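Judness Clearance Checker, version 3

Reviewed by Said Amrani

Judness is a rule checker for simulated robot arms. You load a recorded run, pick a rule set, and it lists every point where the gripper came closer to furniture or goods than your limits allow. I used it through March at our test group in Tetthorpe, on 200 household runs.

Setting up took an afternoon. The rules are plain sentences with a number in them, such as "open fingers stay this far from any fixed edge", and you can keep your own set next to the one supplied. The supplied set treats a table edge the same from every side, and I think that is too simple. Coming in under a board needs a wider margin than coming in over it.
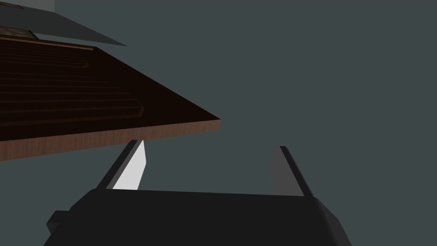 Left finger close to the front edge of the board, fingers open.

Hard edges are where the checker does well. It gives the finger, the surface and the gap, and the report is short enough to read before a meeting. Soft goods are weaker. A bag or a cloth has no fixed outline, so the default rule draws a box round it and warns about almost everything inside. I turned that rule off for 2 days, then wrote a narrower one.
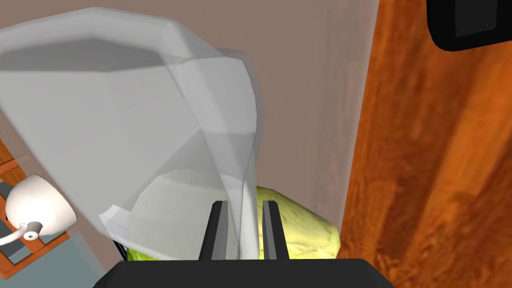

Ametepe wrote in to disagree: leave the box rule on and put up with the warnings, as a rule that gets switched off once tends to stay off. Fair point, and mine is back on for shared runs.

The manual could be better. It has 4 pages on file formats and one paragraph on how to choose a limit. The Skanduvstead office had to explain to me that finger pads and the gripper body can each have their own limit.
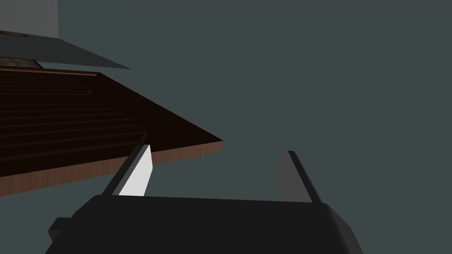
Once I had split the two, the reports made more sense, and I stopped loosening the body limit just to quieten the finger warnings. I would buy it again for work near furniture. For bags and bedding, allow time to write your own rules.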